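Prollbridge Student Robotics Project
Progress Report to the Clidel Fund, June 2025

1. Work completed
Students have set up the kitchen task on the two-arm station. The current exercise uses a lemon and a bamboo cutting board, with one arm working from each side of the mat. The class has recorded 1,884 practice runs since February.
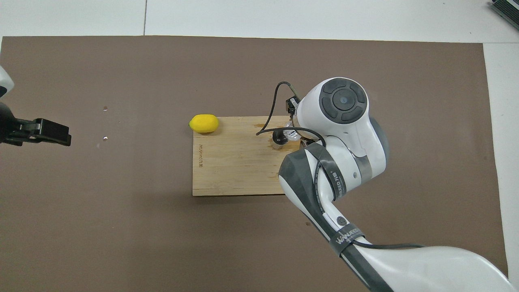

2. Spending
To date, 60 percent of the grant has been spent, chiefly on grippers and cabling.

3. Next period
Sebastian Rusu will lead the move to softer produce. The target is 80 completed pickups in one session.

Submitted by Tatsuya Sekiguchi, Project Lead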